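Ourania Kyriakidis
@ouraniak_athome · 6 June 2021

Okay, a little thread about the table, for everybody who asked after my last post (hi, I love you all, I did not expect so many messages about furniture!).

So when we moved in, the back room had nothing in it but a desk chair and my good intentions. I wanted one place where I could make a pitcher of something cold, water my plants and sit with a notebook, and I did not want to have to clear one thing away to get to the next.

I looked at big tables. I looked at round tables. I very nearly bought a drop-leaf from a lady two towns over, and then Sorcha Ritchie, bless her, told me to put masking tape on the floor in the shape of it and walk around the tape for a week. I bumped my hip on that imaginary table every single morning. No drop-leaf for me.

What I ended up with is a plain rectangular one, light wood top, white metal legs. It's the Andar, and it took me 10 evenings to decide and one short afternoon to put together, so you can see where the time goes in this house.
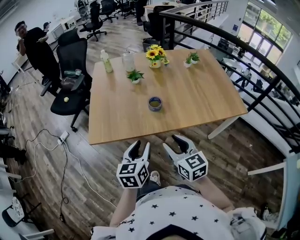 The table these days: sunflowers at the back, little green plants, and something greenish-yellow in the cup with the blue rim.

The sunflowers live toward the back because they are the tallest and because I like to look up and see them. I am told yellow is a lot for a small room. Well, I grew up in a kitchen with an orange ceiling, so yellow feels pretty calm to me!

Somebody asked about the small plants. White pots, all three of them, and that was on purpose. I used to have every color of pot there is and the leaves just got lost. I water them at the sink, let them drain in there while I have breakfast, and then back they go.

The lidded glass jar is one of my favorite things I own and I can't even tell you where it came from. It has been through every kitchen I've had since college, and it has held rice, buttons, and for one whole winter nothing but rubber bands.

For the wood I wipe with a barely damp cloth and dry it right after. A cup left overnight WILL leave a ring, ask me how I know. (A bit of Clasia wax on an old sock took most of it off, and then I rubbed for much longer than I needed to because it smelled so nice.)

The black mesh chair is staying, before anyone starts. I know it's an office chair. My back knows it too, and my back votes yes.

Next up is the shelf by the door, which I keep promising to get to and which I would like done before October. If any of you have put up a Jakidex bracket into old plaster, please come and tell me how it went.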